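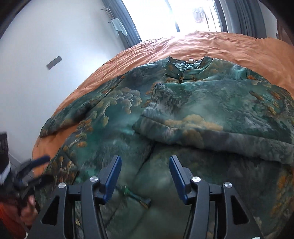
Fig. 1. Padded jacket with landscape print, mandarin collar and frog closure, laid out on a bed.

Clothing and Its Claims
Handout 8: The landscape jacket
Notes by Fathima Sheikh

Keep Fig. 1 in front of you for the whole session. Last time we spent too long on what people feel about a garment and not long enough on what the garment shows. I'd like to do the opposite today, and I would like us to be slow about it.

1. What the word "traditional" is doing

Most of you will have written "traditional Chinese jacket" in your notes already. Cross it out for now. You may want it back later, but you should have to pay for it.

Three separate things on this jacket invite the word: the stand-up collar, the knotted button with its looped cord, and the print. They don't have the same history and they don't prove the same thing. A collar is a cutting decision. A knotted button is a way of fastening. A printed landscape is a surface, and surfaces can be put on anything. The same mountains could go on a shower curtain. If you treat all three as one lump called "tradition," you've stopped looking.

Nuwan Talukder's essay from the August reader, "Collars That Travel," argues that any garment with this collar carries a whole etiquette along with it. I have assigned it because it is well written and because I don't believe it. Read his second section and mark each sentence where he has a garment in front of him. I found two.

2. The print

The usual account goes like this: hanging scrolls and handscrolls showed mountains, water and mist; a printed jacket borrows the look; the wearer therefore "wears a painting." That last step is the weak one.

A scroll is composed for a flat surface of a known shape. Mist in a landscape painting separates near from far and lets the eye climb. Now look at the jacket. The peaks are teal, green and gray, the clouds pale, the trees ochre and orange, and so far that could be a scroll. But a sleeve is its own piece of cloth. One of these is stretched out to the side and the other is folded over the front, so the pale misty patch on the folded sleeve now sits across the body as if it belonged there. Whatever the painter of the original design meant by distance, the sleeve has its own ideas.

Questions to ask of any pictorial print before you call it a painting:
Does the picture carry on across a seam, or does it start over?
Is there an up? Does the up survive when an arm is raised?
Would the design look wrong if the cutter had shifted the pattern piece by a hand's width?

You can't answer all of these from one photograph. Say so in your write-up. "Cannot be judged from Fig. 1" is a full-credit answer and I wish more of you would use it.

3. Padding

Padding is bad for pictures and good for people. The cloth puckers, the folds swallow parts of the design, and any slight sheen catches light in places where a painter would have wanted none. Bram Hoekstra, in his guest session, called this "the landscape gaining real hills." It's a nice line. I'd ask what it explains. A quilted jacket printed with fruit would gain the same hills, and we wouldn't be talking about topography.

A better use of your time is to follow the padding. Where does it make an edge thick? Look at the hem of the folded sleeve, where the seam shows. Where does the fabric bunch? The front edge comes down from the closure and ends in a mound. What fills it we can't know from here, so please don't write "silk wadding" because you hope it is.

4. The frog closure

It is golden brown, so it picks up the autumn trees in the print. Several people in last year's group called this "deliberate color harmony." Possibly. It may also have been the color the workshop had on hand. Sandamali Mollah, who repaired clothes for 23 years before she came to teach construction here, says replaced closures are one of the commonest changes she met, and that owners often didn't know. We have no evidence that this one was replaced. We have no evidence that it wasn't, either.

5. The label

There is a small white label inside the back of the neck. You can't read it in Fig. 1. In the discussion section every group so far has told me what it says anyway: a fiber, a country, a size. Please don't be the next.

Even a label you can read is only a claim made by whoever sewed it in. Compare the Gumport wool case in Handout 5, where the label and the fiber test disagreed and the catalog went with the label.

6. The bed

A rust-orange duvet is not a museum mount. It has an effect on how you see color: orange around a green jacket makes the green look greener, and it flatters the orange leaves. Ross Drummond's cataloging rules for the Saltby collection ask for a plain gray ground for this reason. His collection holds over 1,000 garments and he is strict about it.

I'm less strict. Clothes spend a good deal of their lives on beds. But color words in your description should be modest: "teal" is fine, a dye name is not.

Written task

Describe the jacket in Fig. 1 for a reader who does not have the picture. Half a page, worth 30 points. Use two headings, "Seen" and "Supposed," and put every statement under one of them. Sentences that fit under neither should be cut.

The following words need a reason in brackets if you use them: traditional, authentic, silk, hand-painted, vintage, festive, timeless. I have never met a good reason for timeless.

Bring a padded garment of your own next time, any kind. We will be turning the sleeves inside out. If you own nothing padded, borrow one from the rail in the Hullell room and sign for it.

Reading for next time: Talukder, section 3 only. Nurmi pattern sheets, the pages on set-in and cut-in-one sleeves. Skip the introduction.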